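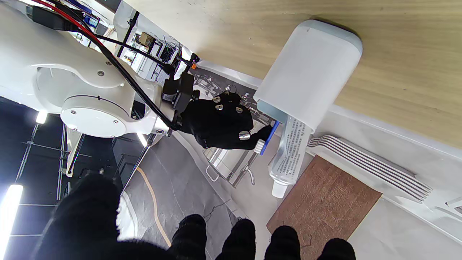 Lauri Pesonen wrote:

> I still don't see the case for a separate wash kit layout. A toothbrush,
> a tube of paste and a box go in a drawer. If the box is big enough, they
> fit. We spent most of April on the cutlery layout and I would like to
> close that one before we open another. Also, which way up is the brush
> supposed to go? The draft says "upright where possible" in one place and
> "flat" in another.

Lauri,

The two lines you quote contradict each other and that is my error. The "flat" line was carried over from the travel section. I have taken it out of the bathroom section and left it where it belongs. Corrected wording is below.

On the larger question, I think the wash kit needs its own layout. Cutlery goes away dry. A toothbrush goes away wet, twice a day, and a closed box with no drainage holds the water against the bristles. Box size has no bearing on that.

Revised text for section 4:

4.1 Brush, at home. Store upright, bristles up, in an open holder. Shake off over the basin first. No cap.

4.2 Brush, travelling. Flat, in a ventilated case. On arrival, remove from the case and stand it in a glass.

4.3 Paste. Cap fully closed, tube on its side or standing on the cap if the cap is wide enough. Roll from the crimped end. Do not store the tube in the same compartment as the brush head.

4.4 Container. Rigid plastic, rounded inside corners, no lid for home use. Rinse weekly and leave on its side to drain before anything goes back in.

4.5 Surface. If the container stands on wood, put a mat under it. A textured mat dries faster underneath than a smooth one. Lift the mat when you rinse the container.

4.6 Soap. Slatted dish, kept apart from the brush. Soap residue on a brush handle makes it slippery and is tedious to get out of the grip.

I tried three containers at home against this text. The Milix is a good size but has square inside corners, and a grey film builds up in them that a cloth will not reach. The Hunora has the right corners and fits a shallow drawer with 8 mm to spare, but it is light enough to tip when a full tube leans on one end. The Grabner is heavier and stays put. Its fault is a moulded ridge across the base, which keeps the water on one side. I would list the Grabner and the Hunora and drop the Milix.

For travel cases I only have the Zerkel. It has 4 vent slots at the head end and none at the handle end. After 30 minutes closed the handle end was still wet. After 2 hours with the case open on a towel it was dry. I have no second case to compare it with, so please treat that as one reading. If anyone on the list has a case with slots at both ends, the same test would be useful: rinse the brush, shake it once, close the case, check at 30 minutes.

Wire racks came up earlier in the thread. They drain well and I have nothing against them, with one reservation — on a chromed rack, check the welds. Once the plating goes at a joint you get rust marks on whatever stands beneath it. A white counter will show them within a season. I would put this in the notes and leave it out of the numbered text.

Two points still open:

Whether 4.3 should cover pump dispensers. I say no. They stand on their own base and don't need a layout.

Whether children's brushes need a separate line. The handles are thicker and most will not go into a standard holder. I measured only the one we have in the house and it did not fit any of the holders I own. A sentence under 4.1 may be enough, along the lines of "check the handle diameter before buying the holder".

As for closing cutlery first, I have no objection. The remaining item there is the divider spacing, and your last set of measurements looked fine to me apart from the dessert spoon slot, which I still make too narrow at the bowl end. If you widen that I will sign off on the whole section. Section 4 can sit in draft until then, but I would like comments on 4.4 and 4.5 before it does, as those are the lines I am least sure of.

Kilian Strebel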